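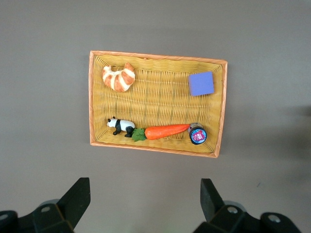
*One of the small-toy baskets, with the croissant, the purple cube and the panda in it.*

Hi Golshifteh,

Quick June update on the Bumville toy library, as promised! The sorting is moving along nicely and I'm happier with it than I was last time I wrote (you may remember the grumbling about the hall closet).

We settled on shallow woven baskets for the little stuff. The deep tubs were hopeless — everything sank to the bottom and the kids just tipped them out on the rug. So far 68 small toys have been wiped down, checked and listed, and 14 baskets are ready to lend. Maricica Voicu is still going through the animals and has set aside 10 that need a proper look before they go out.

The mix in each basket is deliberately a bit random: some play food, an animal, something plain to stack or squeeze. Hashini wanted them sorted by theme, I wanted them jumbled, and we've agreed to try it my way until the end of summer and see what families ask for.

Money: we've spent roughly half of the Hesitz grant, mostly on baskets and labels. I'd like to move what's left of the label budget over to shelving, if you're okay with that. Virgil Marinescu has a quote for 2 low units and I can send it whenever you like.

Still to do: the borrowing cards, a list of spare pieces, and a decision on opening hours (I'm leaning toward 10 to 2). Could you let me know about the shelving before I order?

Thanks so much,
Catinca Dobre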